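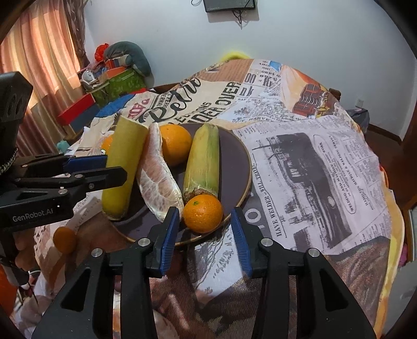
Plarken puts hand-held grippers through a home kitchen trial, and shares what broke

By Saron Demissie, Plarken

Hi everyone! We've finished the longest comparison we've ever run, and I get to be the one to tell you about it. Starting today, Plarken is releasing the full results of the Sidby trial, our side-by-side test of finger pads, jaw openings and camera mounts for hand-held grippers. It's free to read, and so are the raw scoring sheets (my handwriting and all, sorry).

The short version: we logged 2,043 pick attempts on food and household goods, using 9 combinations of pad and mount, and the softest pad didn't win. I lost a lunch over that one.

I went into this sure that a softer pad would be kinder to fruit and hold it better too. It was kinder to fruit. But on a mandarin it tended to roll the thing sideways before the fingers had really closed, and then you'd be chasing it across the plate. The medium pad, which Ivana Leiva had been pushing since January, closed more evenly and needed fewer second tries on nearly everything round. Ivana has been very gracious about it, by which I mean she's only brought it up twice today.

Corn was the surprise of the trial. We'd filed it under "easy" because it's long and there's plenty to grab, and then we tried it with the husk still on. The leaves slide over each other, so you can have a lovely firm grip on a leaf and no grip at all on the corn. Pomelo segments went the other way. We expected mush and got a pretty cooperative shape, as long as you came in from the long side and didn't squeeze past the point where the skin gives. Peeled sugarcane was fine lying down and a pain when it was propped on something else.

We ran the trial in homes, on ordinary tables, with ordinary clutter. Our bench in Casine has a plain gray top and lovely even light, and every camera we've ever tried looks great on it. Put the same camera over a busy printed tablecloth and you find out a lot more! Dardo Durán, who looked after the camera side, found that the higher mount kept the fingertips in view through more of the grasp, but it also knocked into things when two people were working from different sides of one plate. The lower mount stayed out of the way and lost sight of small fruit at the last moment. He'd like me to say there isn't a winner there yet, and that he has a third mount on his desk.

Two-handed work got its own section of the report. With one gripper steadying and the other picking, crowded plates went a lot better, though it took most of our testers a good while to stop bumping jaws. We used 607 of the attempts for this, and Jummai Oyewole went through every single one to mark which hand moved first. If you only read one table, make it hers.

"I thought the plate rim would be a minor thing," Jummai told me when I asked for a proper quote. "It's where a lot of our misses are. The fruit sits right at the edge, one finger wants to go outside the rim and one wants to go inside, and they land at different heights. I'd tell anybody testing pads to start there."

A few things we didn't test, so you don't go looking for them: wet produce, anything frozen, anything heavier than a big pomelo, and glass. We also kept to one jaw shape the whole way through. Swapping jaws and pads together would have left us guessing which one had done the work, and we've made that mistake before.

The report comes in two parts. The first is written for people who pick hardware and want to get to the numbers quickly. The second is longer and covers how we scored a pick, what we called a slip, and the arguments we had over half-slips (there's a page and a half on half-slips). Aldana Pereyra wrote most of it and would love to hear from anyone who scores these differently.

Next up is a follow-up round with Dela Peña, who are lending us kitchens and cooks for it. We're aiming for around 3,000 attempts this time, with the medium pad as the baseline and Dardo's new mount in the mix. If your team has a pad or a mount you'd like included, write to us through the contact form on the Plarken site and put "Sidby" in the subject line. Please tell us the pad thickness and how it attaches.

For interviews, bigger pictures or a copy of the scoring sheets, ask for me, Saron, at the Plarken press desk. Mornings are best.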